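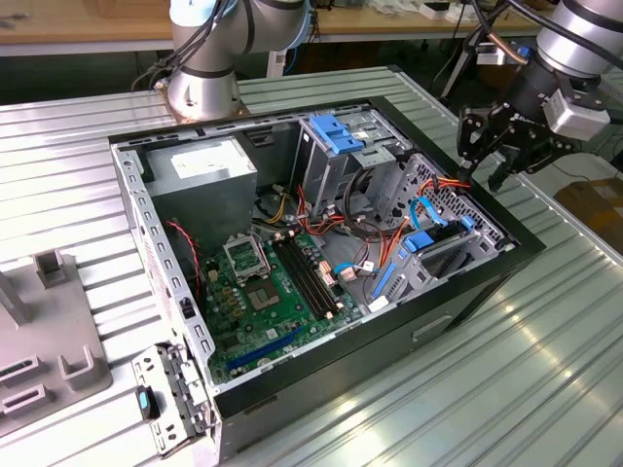 Tower on its side, panel off, socket bracket open.

January, 4 pm. Second of the Adberg teardown boxes. Drive bay stays in for now, blue latch on top is stiff. Took 9 screws out of the side panel and front, all in the Bilden tin. Board is going back in the Heydari loaner so dont lose the tan clips.
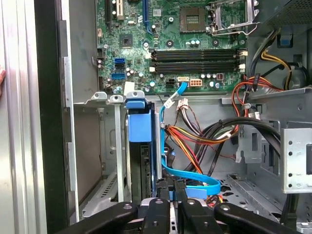
Blue SATA cable stays with the case. All four memory slots are empty, checked with the flashlight. Dust in the fan – blow out before power on, give it 60 seconds at least.
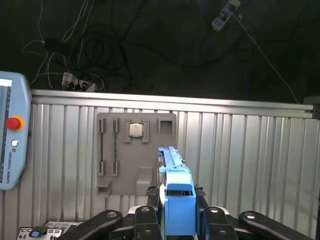 RAM for this one is 2 matched sticks, Rernel order, still need labels. Keep them out of the screw tray pls. The gray holder board has two upright slots for modules, use those and push the clips in till they seat. Fan next, then teh CPU.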